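Fiorella Benedetti has a stapler on her desk that she won't let anyone use for stapling. It has been picked up, turned over and put back down 676 times, and she can tell you which of those went badly.

"People expect the hard part to be the lifting," she says. "It's the deciding! Where do you grab a thing with a hinge in it?"

Her project, Kisto, teaches robots to handle ordinary office gear by learning from people. Demonstrators work with hand-held grippers fitted with cameras, and the recordings train a policy that later runs on an arm. She started in August with 30 objects and one table, and talks about the early recordings with real fondness.
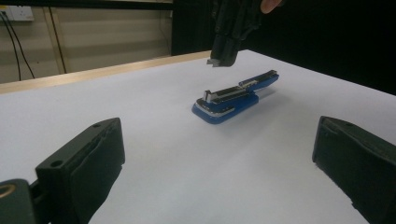
A hand-held gripper above the stapler, seen from a second gripper's camera.

What got her excited was a change in method. Her colleague Raphaël Tanguy suggested that demonstrators stop aiming for perfect grasps and start including the recoveries: the slip, the second try, the nudge to a better angle.

"I thought he was off his rocker," Benedetti says, laughing. "We'd spent weeks throwing those recordings out. Then we trained on them and I ran down the hall to find him."

On 100 test trials with objects the arm hadn't met before, the policy trained on clean grasps managed 69. With recoveries mixed in, it got over 80, and the colour comes up in her face when she says so. The gain was biggest on hinged things, which she hadn't predicted and still can't fully explain.

"Austra thinks it's the regrasping," she says, meaning Austra Sproģis, who runs the analysis. "I think it's partly that people slow down near a hinge. We argue about it over lunch, it's great."

Scissors are next, then a hole punch that Tanguy has already declared impossible. Benedetti has booked the table for the whole of next week and is hoping to start on Monday.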